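Induction cooktop keeps shutting off mid-simmer (my running log, now mostly solved)
Posted in January by hobbes_kitchen

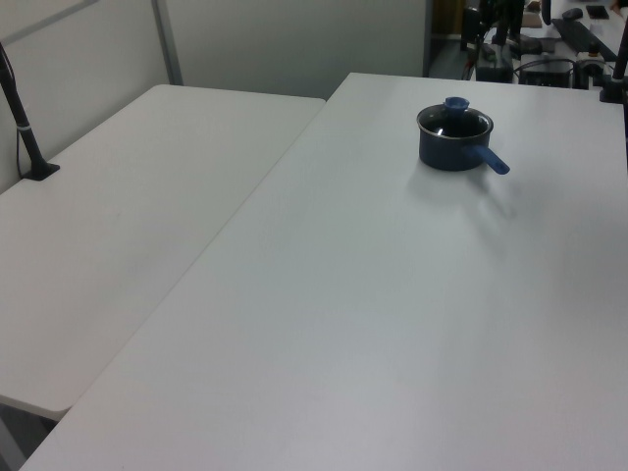
OK so I'm putting this all in one place because I've been posting bits of it in three different threads and I keep having to repeat myself. The cooktop is a Hadau two-burner, the countertop kind, bought used from a neighbor who was moving. It worked great for a couple of months. Then it started beeping and cutting out on low heat, always on the left burner, and always when I'm making something that really can't be left alone (custard, twice!).

What it does: I set it to a simmer, it runs fine for 15 minutes or so, then I get a long beep and the display goes to E3. If I hit the power button it comes right back on and lasts maybe half as long before it quits again. High heat is fine. I can boil a big pot of pasta water with no trouble at all.

The manual says E3 is "abnormal voltage or sensor." Thanks, manual. That covers pretty much everything inside the box.

First thing I tried was a different outlet. It had been sharing a power strip with the toaster, which I know, I know, you all yelled at me already. I moved it to the outlet by the sink with nothing else on it. Same error, same timing. I checked the voltage with a plug-in meter while it was running and it barely moved. So I crossed that one off.

Second thing was the pans. Somebody in the Grarine thread said cheap pans with a thin magnetic plate on the bottom can confuse the sensor at low power, and that made sense to me, so I went through everything I own with a fridge magnet. Two of my pans wouldn't hold it at all and have gone to the donation box. The rest grabbed on hard. I ran the simmer test with a heavy cast iron skillet full of water and got E3 anyway. Not the pans, then, or at least not only the pans.

Third was cleaning. I'd been wiping the top but never the vents underneath, and wow. I flipped it over and there was a felt mat of dust and what I'm going to call flour. Vacuumed it with the brush attachment, then went at the slots with a dry paintbrush. I really thought this was it. It ran for nearly an hour on the next test and I posted a very smug update. The next morning it quit during oatmeal.

So then I wrote to Hadau support. To their credit they wrote back the same afternoon. They asked for the firmware number (hold down Timer and Lock together while you plug it in, it flashes up on the display) and mine came back as 268. They said that was fine and asked me to put water on at the 200 setting on each burner and write down how long before the error. Right burner never failed. Left burner failed every single time, and the fan was noticeably quieter on that side. I hadn't even realized there were two fans!

That turned out to be the useful part. The left fan was spinning, just slowly, with a little scratchy sound if you put your ear down near the back. On high heat I guess it gets full power and keeps up well enough. On low it was barely turning, and the heat had nowhere to go. Support said the sensor trips on heat too even though the code chart doesn't say so. I asked if they could please add that to the chart.

Out of warranty, of course. They don't sell the fan on its own, but someone over on the Murkex parts board matched the number on the sticker to a generic one, and I ordered it from Gkikas because they had it in stock and the shipping was cheap. Swapping it was four screws and one plug. Unplug the thing and let it sit a good long while before you open it, please. The ribbon cable to the display is short, so don't yank the top off like I almost did.

Status: new fan has been in for a couple of weeks. I've done rice, stock, two batches of caramel, and the dreaded custard, no beeps. Leaving this open a bit longer in case it comes back.

Still unanswered, if anybody knows:
The left burner reads a few degrees hotter than the right at the same setting. Was it always like that?
Is there any way to turn the beep volume down? It scares the dog.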